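The pads go first. Any hand-held gripper that spends its days pinching cloth will wear at the fingertips before anything else gives out, and Bukola Balogun can tell you how a pair is doing by running a thumbnail across the ribs. She keeps spares in a mint tin at Mendgate, the garment-handling workshop where the tools get stripped, cleaned and put back to work, and she will happily talk about ribs for an hour (I let her!).

What she fights is lint. It creeps into the pivots, packs down hard and makes one finger lag behind the other. Her cure is a soft brush, a wooden toothpick and plenty of patience. After over 2,000 grips a tool comes to her bench whether it feels stiff or not.
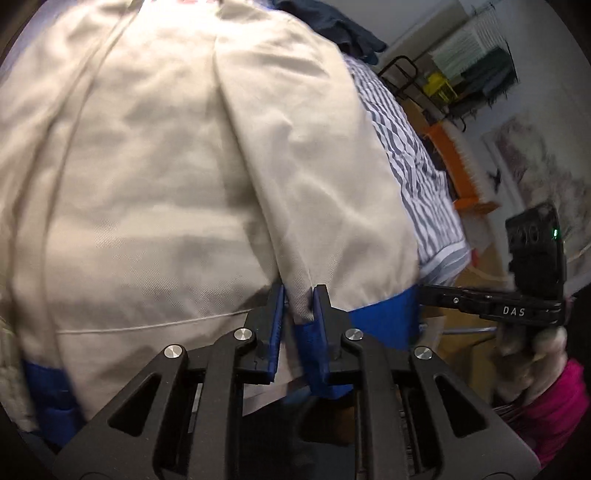 Photo: Yung-ching Su / Zarnlow

Twill is a favorite test cloth. It's smooth enough to slide if the pads are tired, and a long fold will find its way between the fingers and show up any gap that isn't closing evenly. Balogun likes to work with the clothes hanging, creases and all, and she squeezes slowly, watching both tips.

Then there's the alignment, a lovely fussy job. She loosens the linkage, closes the fingers on a strip of paper and tugs. If the paper slips at one end, she starts over. Braulio Escobedo, who trained her, used to allow 50 minutes for it. She's down to half that on a good morning, though the older tools from Brandach still fight back.

Her logbook from March is mostly one word, "brushed," page after page.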